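Hábitos de desayuno y rendimiento en la primera hora de clase
Trabajo de investigación, asignatura de Metodología
Entregado el 17 de enero de 2024

1. Introducción

Este trabajo estudia si los alumnos que desayunan antes de salir de casa dicen sentirse más atentos en la primera hora de clase que los que no lo hacen. El tema salió de una conversación en el grupo sobre lo mucho que cuesta seguir una explicación a las ocho de la mañana. Al principio queríamos medir también las horas de sueño, pero el cuestionario quedaba demasiado largo y lo dejamos en una sola pregunta de control.

La hipótesis de partida era que desayunar en casa se relaciona con una mayor atención declarada. Hablamos de atención declarada porque no hicimos ninguna prueba objetiva.

2. Método

Preparamos un cuestionario de siete preguntas y lo pasamos en papel, al final de la primera hora, a alumnos de tres grupos de bachillerato. Recogimos 79 cuestionarios válidos. Los que venían sin la pregunta 2 contestada se descartaron, ya que sin ese dato no se podían clasificar.

Las respuestas se pasaron a una hoja de cálculo y se revisaron por parejas: una persona leía y la otra comprobaba. Para los gráficos usamos Nodum, que ya conocíamos del curso anterior. La escala de atención iba de 1 (nada atento) a 5 (muy atento).

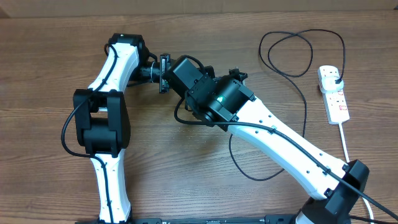 También pedimos a cada alumno que escribiera qué había tomado esa mañana. Agrupamos las respuestas en cuatro categorías: nada, solo bebida, desayuno ligero y desayuno completo. La frontera entre las dos últimas nos dio problemas. Decidimos contar como completo cualquier desayuno con bebida, algo de pan o cereal y fruta o proteína. Un café con galletas quedó como ligero, y lo mismo las barritas Wima que venden en la cafetería - aunque en ese caso hubo discusión en el grupo.

3. Resultados

La categoría más frecuente fue el desayuno ligero, seguida de solo bebida. El desayuno completo fue la menos numerosa. Los alumnos que desayunaron algo sólido puntuaron más alto su atención que los que no tomaron nada, pero entre desayuno ligero y completo casi no hay diferencia.

En la pregunta abierta, el motivo más repetido para no desayunar fue la falta de tiempo, y después no tener hambre tan temprano. Quienes vienen en autobús desde fuera del municipio mencionan el tiempo más a menudo.

4. Limitaciones

La muestra es pequeña y de un solo centro. Además, todos los cuestionarios se pasaron en la misma semana, con exámenes cerca, y eso pudo influir en el cansancio general. La pregunta sobre el sueño estaba mal redactada: unos contestaron las horas de esa noche y otros las que suelen dormir. No la hemos usado en el análisis.

5. Conclusiones

Los datos apoyan en parte la hipótesis. Haber comido algo se asocia con una atención declarada mayor, sin que la cantidad parezca importar mucho. No podemos decir que una cosa cause la otra.

En abril queremos repetir el cuestionario con la pregunta del sueño corregida.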